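Walley is a small script that works out whose turn it is. It reads a list of chores and a list of people, and prints one name per chore. It does not send reminders, award points or have an app. We had an app, and what it mostly did was ask us to rate it.

The name comes from the wall the printout gets taped to.

## What you need

- Python 3, any version you haven't been meaning to replace
- A printer, or decent handwriting
- At least 2 people, or the output gets repetitive

## Running it

```
python walley.py chores.csv people.csv
```

Output goes to the terminal. Add `--print` if you trust your printer more than I trust mine. The week starts on Monday; you can change that with `--start`, and then you can explain it to everyone else.

## The files

`people.csv` has one name per line. Spelling counts. For most of June, Pálfi and Palfi were treated as separate tenants, and Andor got twice the vacuuming before he thought to ask.

`chores.csv` has four columns:

| column | meaning |
|---|---|
| `chore` | what it's called on the printout |
| `room` | where it happens |
| `every` | days between turns |
| `weight` | how much people complain, 1 to 5 |

The weight column is self-reported and should be read in that spirit. Valtteri Tikkanen gave "water the fern" a 5.

## Trash

Trash has its own section in the config, as it caused most of the open issues. Emptying the basket and putting in a new bag are separate rows on purpose. When they were a single row, people did the first half and called it done.

```
empty basket, office, 2, 3
new bag, office, 2, 1
```

Both rows go to the same person unless you set `split_trash = true`. Please don't.

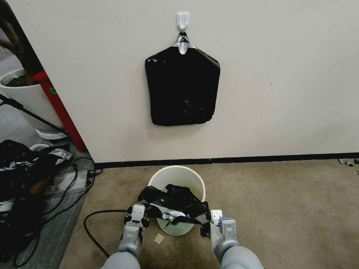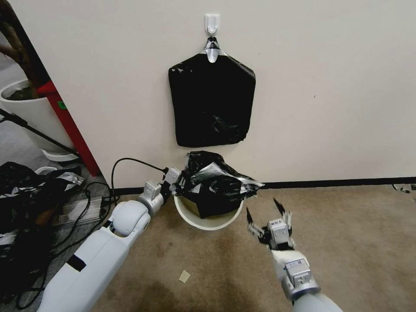 Black bag on the hook, both times.

## How turns are picked

Each person carries a running total of the weights they've done. The lowest total gets the next chore. Ties go to whoever is lower in `people.csv`, a rule brought in by the person at the top of it.

Swaps go in `swaps.txt`, one per line:

```
Andor > Valtteri : vacuum
```

A swap with no matching chore is ignored without a warning. I keep meaning to add the warning.

## Known problems

- Going on vacation keeps your total low, so you come home to everything. Some users consider this a feature. They were not on vacation.
- Chore names with commas break the parser. "Wipe counters, properly" is now "wipe counters properly."
- The whole script is 262 lines, and the date handling is most of them.

## License

MIT. Take it, rename it, blame someone else's code for the dishes.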